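Brillholm Demonstration Capture Kit for Parcel and Bagged Goods Handling

Overview | Recording | Station layout | What is supplied | Ordering

The Brillholm kit records manipulation demonstrations on two-armed robots working at a packing or sorting bench. It stores head view, wrist views, joint positions and gripper commands against one clock, and writes them out as episodes ready for policy training. It is sold to labs and integrators who already own the arms. Arms, hands and grippers are not included.

Recording

An operator drives the arms through the Iditz teleoperation interface and marks the start and end of each episode with a foot pedal. Frames are logged at 20 Hz per stream. Episodes under 4 seconds are discarded by default; the threshold can be changed in the station file.
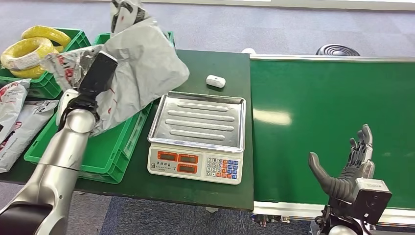
Soft packaging is the main reason customers ask for a head view as well as wrist views. A polybag has no fixed shape, and two grasps on the same bag will seldom look alike from the wrist. A crumpled grey-white bag pinched at one edge and held high over the bench spreads well to the side of the fingers, and the head view keeps it in relation to the scale, the crates and the belt. We recommend labelling the grasp type (edge, corner, body) at the time of capture. Labelling afterward takes longer and annotators disagree more often.

Scale readings are not logged as a separate channel in the standard kit. If weight matters to your task, order the Cernell serial adapter and check that your scale has a compatible output.

Station layout

Fix the bench before the first session and keep a drawing of it. Objects may vary in colour, position and fill from one episode to the next, but the bench, belt and camera mounts should stay put. Stations next to windows are supported. Lock the exposure on every camera and record the time of day in the session notes, as the learned policy will otherwise see a morning bench and a late afternoon bench with no way to separate them during review.

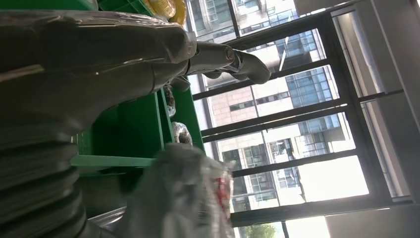
Exposure lock is set per stream, so a wrist camera can run darker than the head camera. Changes made partway through a session are written to the episode header and flagged on export.

Protective sleeves and wraps on the arms are acceptable. Fit them before calibration, leave them on for the whole data set, and check that nothing loose can reach the lens.

What is supplied

Capture computer with 6 camera inputs
Blomqvist sync unit and cable set
Foot pedal
Iditz interface licence, one station
Printed calibration board

Storage is not included. Allow almost 40 GB per hour with all streams enabled - less if the second head view is switched off.

Ordering

Lead time is quoted per order. For mounting drawings or a sample data set, contact Karthikeyan Poduval in applications support and state the arm model, gripper type and number of stations.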